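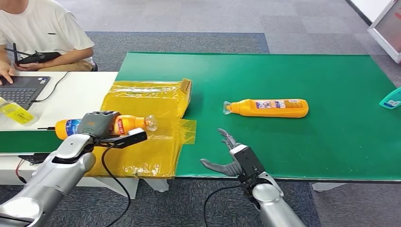
Packing mixed bottles into outgoing orders is the job I keep getting asked about, and I'd like opinions from people who have tried to hand it off to a machine. We're a small shop in Cander, cleaning supplies mostly, and one packer does 600 bottles on a normal day. The machine has to take whatever is lying on the bench, any way round, and get it where it's meant to go. Look at the two orange bottles: one is in the left hand with the cap pointing right, and the other is on its side on the green mat with the cap pointing left. A packer sorts that out without looking up. There's also a person sitting there with a remote and a laptop, and that's a wage in my books. My question is whether any of this is ready for a shop like mine, or whether I should ask again in a few years.
Posted by benchend, 7:40 am

gravelroad
Depends what you mean by ready. If the bottles come down a chute all facing the same way, that was solved ages ago and you don't need hands to do it. A plain pick and place cell will run all day. The trouble starts when you want it loose on a table. My advice is to spend the money on a chute and a guide rail first and then see how much of the job is left.

benchend
We have 150 product lines in four or five bottle shapes. The chute idea came up before and we couldn't find one that didn't jam on the trigger sprayers.

oldpresshand
I'd argue with gravelroad a bit. Fixturing everything is fine until the catalogue changes. We did it at Plesedar and every new bottle meant new tooling, a week of waiting and somebody on overtime. The attraction of a general machine with fingers is that you don't rebuild the line each time marketing picks a new neck. I don't think they're fast enough yet, but I wouldn't call it a waste of effort.

gravelroad
A week of tooling is still cheaper than a robot and somebody minding it.

tealeaf_nine
Not a shop person, I only lurk on this board for the household threads, but it's the same problem at my place. I'd pay good money for something that would put groceries away. The cans would be easy. It's the bread bags and the half-empty chip packets I can't picture it managing. Has anybody seen one deal with soft stuff properly?

oldpresshand
Towels, yes, slowly. Plastic bags I've only seen in clips that had been sped up, and I don't count those. 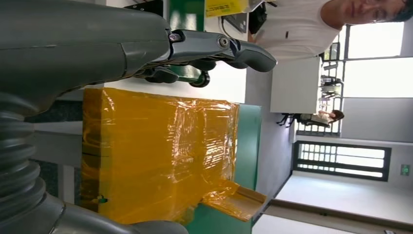
Film is the part I'd worry about, more than the bottles. I do returns at Tkachuk and most of what comes back is boxed and wrapped in something shiny. Cameras don't like it and grippers don't either. A rigid box under the film is fine if you grab the box, but you have to know where the box stops and the loose stuff starts. Take the wrapped one against the green panel, with amber film that catches the overhead light and a flap of it hanging out at one corner. If the machine takes that flap for the edge of the box, it closes on film and either tears it or drags the lot sideways. We get that from new staff too, to be fair, but they learn it by lunch. I'd want to see the same box handled 12 times in a row with the wrap sitting differently each time before I believed anything.
Posted by returnsdesk, 12:15 pm

benchend
Good point about the wrap. Our cartons go out in stretch film, so it would have to cope with both. What would you accept as a pass?

returnsdesk
No torn film and no hand on the remote. I'd let it be slow. Speed can come later, but if someone has to step in every few minutes you've bought a very expensive pair of tongs.

gravelroad
Agreed on that much.

oldpresshand
I'm not with you on the remote. Half the equipment on our floor was run in by someone standing beside it with a pendant, and now it runs with the guard shut. Having an operator in the chair doesn't tell you it will always need one.

returnsdesk
Fair, but I'm buying for this year. Ask the supplier how long it went between interventions on your own bottles, and get the answer in writing. If they'll only quote you on theirs, you know where you stand.

tealeaf_nine
So I'm still putting my own groceries away, then.

oldpresshand
For now, yes. A dishwasher is the best robot in your kitchen and it doesn't have any arms.

benchend
Thanks all. I'm going to price a better chute for the round bottles, which is most of the volume, and keep the packer on sprayers and cartons. I'll ask for a trial with 2 boxes of our own stock in September if anyone will do one this far out. Does anyone know if the labels matter? Ours are glossy and some wrap right around the bottle.

gravelroad
Glossy will cause you grief with a cheap camera. Send them your worst ones.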